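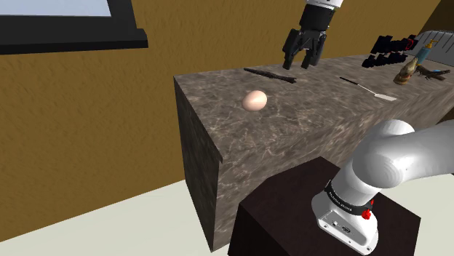 Robotique domestique de manipulation

La robotique domestique de manipulation regroupe les machines capables de saisir, déplacer, ranger ou nettoyer des objets courants dans un logement. Se distingue des aspirateurs et tondeuses autonomes, qui se déplacent mais ne prennent rien en main. Par extension, le terme couvre aussi les petites tâches d'atelier (tri de pièces, mise en bac, préparation de postes), où les difficultés sont en partie les mêmes.

État actuel : tâches isolées, oui, souvent. Enchaînement complet d'une corvée dans une cuisine inconnue, non, ou alors lentement et avec quelqu'un à côté.

Sommaire
1 Historique
2 Tâches étudiées
3 Difficultés
4 Simulation
5 Essais en atelier
6 Évaluation
7 Critiques
8 Voir aussi

Historique

Les bras industriels travaillent depuis des décennies, mais dans des cellules fermées, pièces toujours au même endroit, gestes programmés point par point. Passage à la maison longtemps jugé hors de portée. Les premiers démonstrateurs pliaient une serviette en plusieurs minutes, sur fond uni, éclairage réglé. Le tournant vient de l'apprentissage par démonstration : un opérateur guide le bras à distance, le programme imite ensuite. Puis modèles plus gros, entraînés sur plusieurs tâches à la fois, auxquels on donne une consigne en langage courant (« mets la spatule dans l'évier »).

Tâches étudiées

Rangement de plan de travail. Cas d'école, parce que tout y est mélangé : ustensiles plats, flacons, aliments, objets décoratifs sans forme simple. Le robot doit choisir un ordre, une prise, un endroit où poser.

Œufs. Un œuf de poule roule et se fend si la pince serre trop. Les pinces à deux doigts s'en sortent avec des embouts souples ou un contrôle d'effort correct ; mettre l'œuf dans une boîte reste plus dur que le soulever. Le casser proprement au-dessus d'un bol : résultats très inégaux.

Ustensiles plats. Une spatule posée à plat offre peu de hauteur de prise. Solutions usuelles : pincer le manche, pousser l'objet jusqu'au bord du plan pour le faire dépasser, ou racler avec un doigt. Le noir sur fond sombre gêne en plus certaines caméras de profondeur.

Flacons à pompe. Prise facile par le corps. Appuyer sur la pompe en tenant une éponge dessous suppose deux bras, ou un support.

Vaisselle. Charger un lave-vaisselle est faisable pour des assiettes connues. Les verres, les couverts en vrac et tout ce qui est gras posent encore problème.

Linge. Pliage de t-shirts acquis en laboratoire, housses de couette non.

Difficultés

La perception d'abord : objets transparents, reflets, pierre veinée où les contours se perdent. Ensuite le contact, car la caméra ne dit pas la force exercée, et la main du robot cache souvent l'objet au moment critique. Enfin la durée. Une corvée réelle compte des dizaines de gestes, et un taux de réussite flatteur par geste s'effondre vite une fois multiplié.

S'ajoutent la sécurité (enfants, animaux, couteaux), le bruit, l'encombrement du socle dans une petite cuisine. Le prix aussi.

Simulation

Beaucoup d'essais se font désormais en scène virtuelle : cuisine modélisée, bras sur socle, objets placés au hasard, textures changées à chaque tirage. Avantage évident, rien ne se casse et on peut relancer la nuit. Limite connue, le frottement et les objets mous sont mal rendus, une politique excellente à l'écran peut rater le premier œuf réel. On parle d'écart simulation-réel.

Le banc d'essai Planden, mis au point par l'équipe de Simin Fallahi et Mojtaba Najafi, propose 649 agencements de cuisine et 7 familles de tâches. Chaque essai est limité en temps. Dans la première campagne, les meilleurs programmes passaient 70 % des épreuves de prise simple, nettement moins dès qu'il fallait ranger plusieurs objets à la suite. Les auteurs eux même notent que les agencements se ressemblent un peu trop.

Essais en atelier

L'atelier est plus favorable : sol plat, éclairage stable, références connues. La société Ender a fait tourner un bras de tri pendant le mois de mars sur une ligne de quincaillerie, avec nearly rien de modifié côté poste. Bilan publié par Seema Dhillon : bonne tenue sur les pièces rigides, arrêts fréquents sur les sachets plastique, reprise manuelle plusieurs fois par heure. Le poste a été gardé, mais en horaire de nuit seulement.

Le projet Endus vise l'entre-deux, cuisines collectives et cantines. Il repose sur 900 heures de démonstrations téléopérées, enregistrées en grande partie par Tahmineh Moradi. Travaux en cours.

Évaluation

Pas de norme commune. Taux de réussite, temps par tâche, nombre d'interventions humaines : chaque labo choisit. Les vidéos accélérées rendent la comparaison encore plus difficle.

Critiques

Ladan Mousavi reproche au domaine de mesurer des gestes et jamais des corvées finies. D'autres auteurs préfèrent des appareils spécialisés, moins chers, ou des cuisines repensées pour la machine.

Voir aussi

Préhension robotique
Téléopération
Apprentissage par imitation
Domotique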